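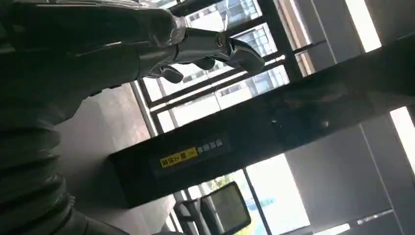
Interior Storm Panels for Metal-Framed Windows: Frequently Asked Questions

Last updated 14 February 2023

General

What is an interior storm panel?
A clear sheet in a slim perimeter frame that mounts on the room side of an existing window. It traps a layer of still air between itself and the original glass. The original window stays in place and is not altered.

Which windows do Groveseck panels fit?
Fixed, casement, hopper and awning windows with steel or aluminum frames. Windows divided by mullions can take one panel over the whole opening or separate panels for each bay. Double-hung wood windows are covered on a different page.

What is the difference between the Jodano and Araya lines?
Jodano panels are held by a magnetic strip and can be removed by hand. Araya panels are held by turn clips screwed to the surround and are meant to stay up all year. The sheet material is the same in both lines. Choose Araya for openings next to a door that slams or in a room under strong mechanical ventilation.

Do the magnets stick directly to a steel frame?
Usually they do, but we don't recommend it. Old paint builds up unevenly and leaves gaps that let room air through. The supplied steel strip has an adhesive back and gives a flat contact surface. Aluminum frames always need the strip.

Measuring

Where do I measure?
Inside the opening, on the surface where the strip or clips will sit. Take the width at the top, middle and bottom, and the height at the left, middle and right. Enter all of them on the order form without subtracting anything. Clearance is deducted at the factory.

My opening is out of square. Is that a problem?
Measure both diagonals. If they differ by less than 14 mm, the compression bulb on the Jodano frame takes up the difference. Past that, order a template kit (part 2088) and send the marked template back with your order. Templates are kept on file with the order number.

How much depth do I need?
A flat ledge of 20 mm all the way around for Jodano. Araya needs the same ledge plus room for the clips to turn. Handles, stays and crank operators that project past the ledge have to be listed on the form. A spacer frame is available for most of them.

Can I include the sill in the measurement?
Only if the panel will stand on it. Sloped sills need the beveled bottom rail, which is a separate line item.

Condensation

Will a panel stop condensation?
It will normally reduce it on the room side. The inner sheet stays closer to room temperature than the outer glass does, so moisture in the room air is less likely to settle on it. In a very damp room the inner sheet can still fog. The fix in that case is lower humidity or better exhaust.

I have moisture between the panel and the original glass. Why?
Room air is getting past the seal. Check the following:
- dust or grit on the steel strip
- a lifted corner, most often at the bottom on the latch side
- open screw holes from old blinds or brackets inside the sealed area
- a casement that is not pulled fully closed

Take the panel down, dry the cavity, correct the leak and refit on a dry day. If the moisture returns, contact support with a sketch of where it collects.

Should the original window be sealed as well?
No. Leave the weep holes open and do not caulk the outside joints for the purpose of fitting a panel. The inner seal should be the tighter of the two. A small amount of outside air in the cavity helps it dry.

Does the metal frame still conduct heat?
Yes. The panel covers the glass and whatever part of the frame lies inside the ledge. Any metal left exposed on the room side stays cold in winter and may still collect moisture. Where there is a choice of mounting surface, pick the one farthest out toward the wall.

Noise and sun

Do the panels reduce street noise?
They do, and the wider the air gap the better the result at low frequencies. Traffic rumble is harder to block than voices. Sound also comes in through vents, wall gaps and doors, and a panel has no effect on those.

Will heat build up in the cavity in summer?
It can on windows in full sun – more so if a dark shade hangs between the glass and the panel. Move shades to the room side or take the panels down from May until the heating season. If the outer glass is laminated, wired or coated with film, ask the glass manufacturer before ordering.

Safety and care

Can I put a panel over an emergency escape window?
Jodano panels may be used where local code allows a covering that can be removed without tools. Araya panels may not. Check with your building department first. We cannot give a ruling on a particular building.

How do I clean the sheet?
Water with a little dish soap and a soft cloth. Do not use ammonia, alcohol, paper towels or a razor. The Sandoten hard coat resists light scratching on both sides, but it will not survive abrasive powder.

How should panels be stored?
Upright, in the sleeve they came in, away from radiators. Flat storage is fine if nothing is put on top. Mark the upper edge and the window before you take each panel down.

What is the warranty?
The frame, seal and sheet are covered for 2 years against defects. Adhesive strip is covered only if the surface was cleaned with the primer wipe in the box.

Can I return a panel that does not fit?
Panels are cut to order. If the delivered size does not match the confirmed drawing, it is remade at no charge. If it matches the drawing and the opening was measured wrong, a replacement sheet can be ordered at the trade rate, and the frame corners and magnets can be reused.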